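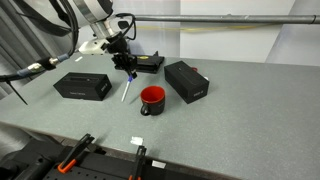
Gönül Gündoğdu wrote in to ask whether the Ollberg tabletop kit can be added to an arm she already owns, or whether it only comes as a full bench. It can be added, provided the arm has a standard tool flange and the controller accepts position commands over Ethernet. Send us the arm's model number before ordering and we will confirm the adapter plate.

## Ordering

**What is in the kit?**
A two-finger gripper, a wrist bracket, one signal cable, an adapter plate and a licence for the Cinus control software. The arm, controller and table are not included.

**Is there a part number?**
2619. Quote it on the purchase order. The older kit has a different connector and its cable will not fit.

**Can we hire before buying?**
Yes. Hire runs for a minimum of 15 working days from the Plernbridge depot. Carriage is charged both ways.

## Objects and grip

**What can the gripper pick up?**
Rigid items that fit between the fingertips and stay within the arm's payload: pens, small cartons, mugs by the rim or handle. A slim item such as a marker should be gripped near its upper end if it is to be lowered into an open container.

**Does it handle bags or cloth?**
Not reliably. The standard fingertips are made for hard surfaces. Soft fingertips are sold separately and are held in stock from April.

**Do objects have to be in fixed positions?**
No. They must be inside the taught work area and not touching one another. Leave enough clearance for the open fingers on both sides of the item.

**Dark items are missed by our camera. Is this a fault?**
Usually it is exposure. Glossy black packaging reflects overhead lights and matt black packaging returns very little. Raise the exposure one step at a time and run the detection test again. Alper Yurt on the support desk can check saved logs.

## Installation

**How long does it take?**
Allow 3 hours for fitting and calibration on an arm that is already commissioned.

**How should the cables be routed?**
Leave a free loop at the wrist long enough for full rotation of the last joint. Tie the cable to the arm above the loop, never across a joint.

**Can the kit share a controller with a conveyor?**
Yes, if two digital outputs are free. The Ajayi interface card adds more.

## Support

**What does the warranty cover?**
The gripper and bracket for 13 months from delivery. Fingertips are wearing parts and are excluded.

**Who do we contact about training?**
Orvokki Niskanen, through the Plernbridge office. Courses are held on site or at the depot.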